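Skundine Open Day Recordings: data card and README

Version 2. Last edited 2021-11-01 by Zubaida Lodhi.

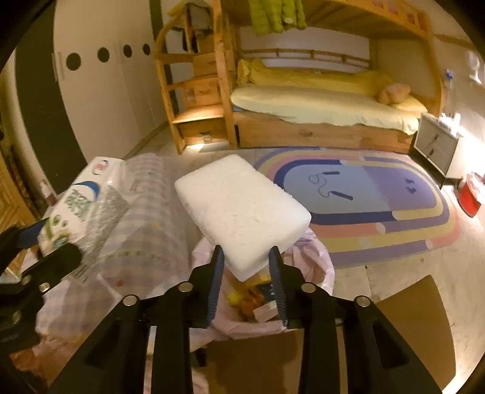 Read this before you train anything on the recordings, and certainly before you quote a success rate from them. The set came out of an open day, and open days are bad places to measure things. Visitors want to see a task finish. Hosts want visitors to see a task finish. I was a visitor, then I was asked to write up the data, and I still have doubts about both halves of that arrangement.

What it is

2,644 short recordings of household tidying done with hand-held grippers, two at a time, one per hand. The people holding them were Gallard staff and whoever in the visiting group asked for a turn. The tasks are the dull ones: pick up packaging, put rubbish in a lined bin, move bundled textiles out of the way, clear a patch of floor. Rooms are furnished like ordinary homes, with beds, wardrobes, rugs and clutter.

No robot moved on its own in any of these recordings. The invitation said "see home robots learn to tidy," and a good part of the group went home thinking they had seen that. They had seen people tidying with tools. The learning was supposed to come later, and the results shown on the slide in September were from a different set (Leone, not included).

What was claimed, and what I could check

Claim: the grippers handle soft and crumbly items as well as rigid ones.
Status: partly supported. Foam packing blocks do get gripped and held. Blocks gripped at a corner tend to twist, and the operators fixed that by moving their wrists, which a fixed arm may not be able to do. Gion Hubmann, who ran the demonstration, agreed when I put it to him and then used the same line with the next group.

Claim: new operators reach staff speed within an hour.
Status: not supported. Shiyu Cai went through the files and found that visitor turns were often stopped early and restarted by staff under the same operator label. We can't separate them now.

Claim: the rooms are "real homes."
Status: unclear. They were furnished well enough to fool me. Gallard would not say who lives in them, if anyone does. Treat the room type as unknown.

Files

recordings/ holds one folder per recording, with video and gripper opening over time.
labels/tasks.csv gives the task name and a plain sentence saying what the operator was asked to do.
labels/outcome.csv gives done, not done or stopped.
notes/visitors.txt has the comments people left on the day. Benedetta Martinelli typed these up from cards and marked the words she couldn't read.

The outcome column was filled in twice. The first pass was by the host team on the day. The second was by Ecaterina Oprea, working from the video only. They disagree on 229 recordings, nearly always in the same direction: host says done, Ecaterina says stopped or not done. Both columns are kept. If you use only one, use hers.

Known problems

- 33 recordings have no gripper opening data. The video is fine.
- "Bin" in the task names covers any lined container, and some rooms have more than one. The label doesn't say which was meant.
- Many items are wrapped in clear plastic. Reflections make the edges hard to find, and I would not trust an automatic outline on these without looking at it.
- Task sentences were written before each attempt and not always corrected when the operator did something else.
- Left and right grippers are swapped in some of the early folders. Clorgate wrote a script that is meant to fix this. It fixed most of them when I ran it and broke a few that had been right. It is in tools/ and it is off by default.

Splits

There is a train folder and a test folder, made by room. Version 1 split by recording, so the same rug and the same bed turned up on both sides and the numbers looked lovely. Please don't compare anything with version 1 scores.

Reasonable uses

Looking at how people hold and turn awkward objects with a two-jaw tool. Testing whether your pipeline survives clutter. Practice for annotators, who will find plenty to argue over.

I would not use it to say how well a robot tidies a bedroom - there is nothing in it that could tell you.

Contact

Questions about the video files go to Shiyu. Questions about outcomes go to Ecaterina, who keeps a list of the disputed ones with a reason beside each. Complaints about the tone of this card can come to me. Gallard asked for a softer version of the claims section and has been offered space for a reply, which will be added as reply.txt if it arrives.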